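Recompiling the hinge schedule

Saturday, July 25, 2020

I spent most of this week on the index for the Rurkgate manual, and I want to write down how the work was done while I still remember it. The manual runs to 664 pages. The old index was made in a word processor by marking terms in the text, and it had grown by accretion over 4 editions. Entries pointed to chapters that had been merged. The word "hinge" had 8 separate headings, depending on who had been editing at the time: hinge, hinges, door hinge, hinge (door), hinge assembly, and three spellings of the part code.

The first step was to export everything to a flat text file, one entry per line, with a tab between the heading and the page number. Sorting that file took a second and exposed most of the duplicates. The sort has to ignore case, or the capitalized entries gather at the top and look like a separate list. I lost an evening to that in January on a smaller job and have not made the mistake again.

Next is the choice between letter-by-letter and word-by-word order. In letter-by-letter order, spaces are ignored, so "airflow" comes before "air gap". In word-by-word order, "air gap" comes first. Both are accepted. The Rurkgate house sheet says nothing on the subject, and the previous editors had mixed the two within single letters of the alphabet. I went with word-by-word. Technicians looking for "air gap" tend to scan down from "air" and stop when they reach a longer word.

Zoltán Kiss, who wrote the first edition, disagreed by email. His view is that compound terms drift from two words to one over the years, and letter-by-letter order survives the drift. He has a point. "Drip tray" is two words in chapter 3 and one word in chapter 11. I fixed chapter 11 and kept my order.
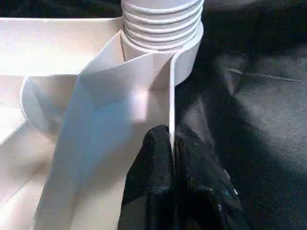

Cross-references took longer than the sorting. There are two kinds. "See" sends the reader from a term we don't use to the one we do. "See also" sends the reader from one live entry to a related one. The old index used them interchangeably, and it contained loops: "clamp, see bracket" and, further up, "bracket, see clamp". Neither had a page number. I wrote a short script that reads every "see" line, follows it to the target, and prints a warning if the target has no pages or is missing. The first run printed more warnings than I could fit on the screen. The last run, on Thursday night, printed none.

The script does not catch a reference that is valid but useless. "Maintenance, see service" is valid. The entry for "service" then had an undivided string of page numbers that wrapped onto a third line. Past five or six locators, a reader gives up and goes to the table of contents. I broke "service" into subheadings by interval and by part, and did the same for "alignment" and "torque values".

Page ranges are the other thing I would check first in any inherited index. "112, 113, 114" and "112–114" do not mean the same thing. The first says there are three separate mentions. The second says the discussion is continuous. Software that builds an index from tags will usually produce one or the other throughout, according to a setting, and has no means of knowing which is correct. Someone has to open the pages. I opened the pages.

Typesetting was done in Skulura, which handles two-column indexes well except for the continuation line. When an entry with subheadings breaks across a page, the main heading should be repeated at the top of the next column with "(continued)" after it. Skulura repeats the last subheading instead. Valeriano Llorente sent me a macro that corrects this. It has to be run after the final page break is fixed, and again if anything moves. I have run it 2 times so far.

Type is Fourie at the smallest size the printer will accept, with a hanging indent and no leader dots. Leader dots belong in a table of contents, where the lines are few and the gap is wide.

Still open: whether to index the appendix tables. The Tratarham manual does, and its index is half again as long for it. I am inclined to add one entry per table, under the table's subject, with the page number in italics and a note at the head of the index. Comments are on until the end of the month if anyone has done this for a parts-heavy book.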